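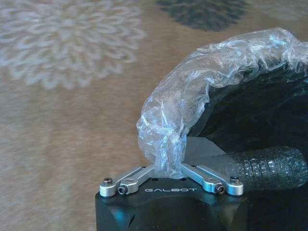

Attachment 1 to ticket 1202. Wrist camera, clear bag at the fingers, bottle on the right.

Ticket 1202
Project: Plemley (home tidying)
Site: Nerola test apartment, living room
Opened: Thursday, February 20, 2020
Priority: normal
Status: open, waiting for retest
Subject: Pick of clear plastic bag is reported as "empty grasp"

Problem

The task is to pick up litter from the rug in the living room and put it in the bin. With bottles and boxes we have few complaints. With transparent bags the controller often reports "empty grasp", opens the fingers and starts the search again. Please look at the attachment. The film is gathered in a narrow neck at the fingers, and I would say to any person that the gripper has it. The software did not agree.

I write the steps I have done, so that the next person does not need to repeat them.

Step 1. Read the log for the closing width. The limit for "object present" is set for hard things. A bunched film is very thin when it is pressed, so the measured width is below the limit. I think this is the main cause, but it is not the only one.

Step 2. Lowered the limit and ran 50 picks with clear bags only. 32 were accepted. Before the change it was 11. This is better, but the controller now sometimes accepts a pick when there is nothing between the fingers, and it drives to the bin with nothing. For the customer this looks worse than a failed pick.

Step 3. Changed the closing force from 50 to 80 percent. No clear difference with the bags. One light cup was crushed. I have put the value back to 50.

Step 4. Checked the images. On the plain beige part of the rug the segmentation finds the bag quite well. Over dark material it makes two or three small pieces from one bag, and it takes the bright folds for separate objects. A clear bottle on the same dark material has the same problem, because the black is seen through it. The flower pattern of the rug did not disturb anything in my runs.

Step 5. Asked for more training pictures. The Okafor set has 832 pictures with plastic film, but almost all of them are on a white table. This does not help us much on a rug.

Workaround for now

Use the old limit. After "empty grasp", do not open the fingers immediately. Lift the arm slowly, take a second picture and compare. If film is still seen at the fingers, continue to the bin. It adds four seconds to each pick. The branch is named zerkell-lift and it is not merged.

Comment, same day

The sales side asked me if we can write "clears the floor by itself" on the product page. My answer is no, not yet. It can collect many things from a floor, and for a person who cannot bend down this is already useful. But a thin bag is very usual litter in a home, and a child can pick it up without thinking. For us it is still a special case with a second picture and a slow lift. I propose "helps to clear bottles and boxes from the floor" until this ticket is closed.

Open points

- Retest zerkell-lift with 50 picks, half on the rug, half over dark material.
- Find out if the motor current can tell us more than the width.
- New pictures of clear film on dark background, not on the table.
- Bags that hang long from the fingers: does the loose part touch the wheels during driving? Not tested.

Please do not close this ticket together with the bottle ticket. They are similar in the camera part, but the grasp part is different.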